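January, started writing at 7:40 a.m. with coffee, because the painting smell has finally gone and I can sit in here again.

Back room, day after the second coat. Writing this down in one go so that next time someone says "it's only a wall" I can hand them the notebook.

**Where we left off**

The old color was green up to shoulder height and something like weak tea above it. Nobody could say who picked either. The white top went in before Christmas and made both look worse -- you'd put down anything pale on it and it would come up faintly green along the side facing the wall. Morena noticed first. She was sorting the cream and off-white fabric swatches for the sample books and put six of them in the mint folder. I'd like to say I caught it. I signed the sheet.

So: repaint, in something that doesn't throw color onto the work. Lena wanted white. I wanted gray. Morena said gray would make her feel like she was being processed, and white on white would mean she could never find the edge of the table again. We got four sample pots from Palumbo and painted squares on cardboard like civilized people, then painted squares directly on the wall as well, since the cardboard had told us nothing.

Samples, for the record (names are Palumbo's, I take no responsibility):

- **Oat Milk** -- beige, pale. Fine at every hour. Dull. Winner.
- **Quiet Shell** -- pink. They can call it what they like. It's pink.
- **Linen Sigh** -- good in the morning, turned to mustard under the tubes after 4 p.m.
- **Chalk Road** -- Lena's pick. Very nice color. Showed every roller edge, and I know who holds the roller around here.

Morena's vote was for Oat Milk on the condition that nobody says "Oat Milk" out loud in front of customers. On the order form it's "beige, wall."

**Prep**

Washed down with Brillitz, the general one, diluted per the bottle. First go I diluted it per memory, which left a film you could write your name in. I wrote my name in it. Then rinsed twice with plain water and a clean sponge, changing the bucket when it looked like soup.

Filled the holes where the Jutska shelving used to be. Whoever put that shelving up believed in a fresh start with every bracket. There are holes above holes. There's one hole with a plug in it, and inside the plug is another plug. Filled, left overnight, sanded with 200 grit on the block. Finer than it needed to be. It's what was in the drawer and I wasn't going to the store in sleet for sandpaper.

Note for next time: sand *before* vacuuming. I wrote that on the inside of the cupboard door two years ago, and it's still there, and it's still good advice.

Masking. Taped along the top of the baseboard, around the outlets and everywhere the wall meets white trim. The straight parts took no time. The curved part took me the better part of an hour. Ordinary tape doesn't go around a curve, it makes a series of small decisions. Lena has a narrow stretchy tape left from the sign job that bends properly, and it was in her apron pocket the entire time, and she watched me do most of it before mentioning this.

I pulled my version off and redid it with hers. Kept a piece of mine stuck here in the margin as a warning.

**Covering the top**

This is the part I'd do differently. We covered the white top with a canvas drop cloth, the heavy one. Canvas is fine for floors. On a smooth surface it slides. I leaned over to cut in behind and the whole thing went south with the tray on it. Caught the tray. Did not catch the brush. The brush went down handle first, so no harm, but there was a minute there where I wasn't speaking to either of them.

Swapped to plastic sheet taped down on the underside, canvas over that. Stayed put. Plastic alone would be no good either, as drips sit on it wet for hours and then you put your sleeve in them. I have a shirt that can confirm.

**First coat**

Started at 9:15, done by lunch. Heat was set at 19 and we left it there, against Lena's wishes. She'd have cranked it to dry faster. Last time we cranked it the paint skinned over, and the roller picked it up again on the next pass, like lifting the film off warm milk. Door propped, window on the latch.

Coverage: bad over the green, decent over the tea. You could still make out the old line at shoulder height if you stood by the sink. I said it would be fine after the second coat. Morena said she'd be standing by the sink for the rest of her working life and would let me know.

Roller sleeve was the short nap. It shed a little for the first couple of passes. Wrap it in tape and peel it before use, gets most of the fluff. I did this on the second coat. On the first coat I picked the fluff off the wall with a fingernail, and there's a small dent to remember it by, low down, left of the outlet.

**Second coat**

Left it overnight, then went again from the door side. Kept a wet edge this time by having Lena cut in just ahead of me while I rolled. This works well as long as the two people agree on a speed. We agreed on hers.

Shoulder-height line gone. Checked from the sink, checked with the hand lamp held flat along the wall, which is a cruel way to look at anything. There are two places where I can see a filled hole. I'm not saying where. Morena has until spring to find them.

Pulled the tape while the paint was still a bit soft, back on itself at a low angle. Clean line along the baseboard. Clean line on the curve, I'll admit, and Lena has been decent enough to bring it up only at mealtimes.

**How it looks with the top uncovered**

Took the plastic off and wiped the top with a barely damp cloth and no product. The Brillitz is banned from it until we work out whether the film was my fault or theirs. (Mine, but I'd like to see it on paper.)

Better than I expected. The white stays white and the wall stays over there minding its own business. There's enough difference between the two that you can tell where one stops, so Morena gets her edge, and it's pale enough that it doesn't lean on the colors you're looking at. White trim against the beige looks almost deliberate.
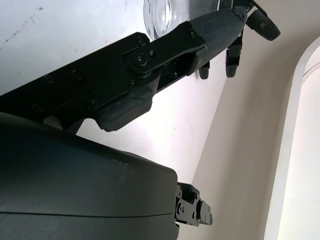
Put the cream swatches out again as a test, same six that went into the mint folder. All six came up cream. Then did the grays, which are harder, because gray will agree with anyone. Two looked a touch warm near the wall and came right when we slid them forward a hand's width. Morena wants a strip of tape on the top as a "don't judge color behind this line" line. Lena says a tape line on a new white surface is vandalism. For now it's a pencil tick on the underside of the edge, where it helps no one, so I'm counting that as a compromise.

Checked again at 4:30 under the tubes with the blind down. Beige goes slightly yellower. Livable. If it bothers us we change the tubes, the wall stays as it is. I'm putting that in writing: **the wall stays as it is.**

**Labels**

Redid the labels for the sample boxes on the Prinix while we had everything off the shelf. The Prinix prints very nicely and cuts wherever it's in the mood to cut. Half the labels say OFF-WHI. I stuck them on anyway. Anyone who can't get from OFF-WHI to off-white shouldn't be in the box.

Morena, please don't peel them. I know you've started. The corner of the top one's up.

**Left over**

- Paint: under half a can. Lid hammered down, stored upside down on the bottom shelf, name and date on the base *and* the side, as upside down the label on the lid is no use to anyone. Learned from the green, which was under the stairs for years as "???"
- Stretchy tape: most of a roll. Back in Lena's apron. I'm ordering my own.
- Roller sleeve: tossed.
- Good brush: washed, combed, hung. Bad brush: washed, and I apologized to it.
- Quiet Shell sample pot: Morena took it home for a bathroom. No comment.

**Still to do**

- Touch up the fingernail dent, or move the trash can in front of it. Leaning toward the trash can.
- Second outlet cover is missing a screw. It was in my hand, then it was in my mouth, then the phone rang.
- Felt pads for the stool feet before someone drags one across the floor and we have this whole conversation again about that.
- Ask Palumbo for the color code on paper. The sticker on the can got painted over. With the paint. So technically it's still a match.
- Hooks for the aprons go up *after* the paint has hardened, and on the door side only. I filled enough holes this week. Lena has already been seen with the drill, so I've put the charger in my bag.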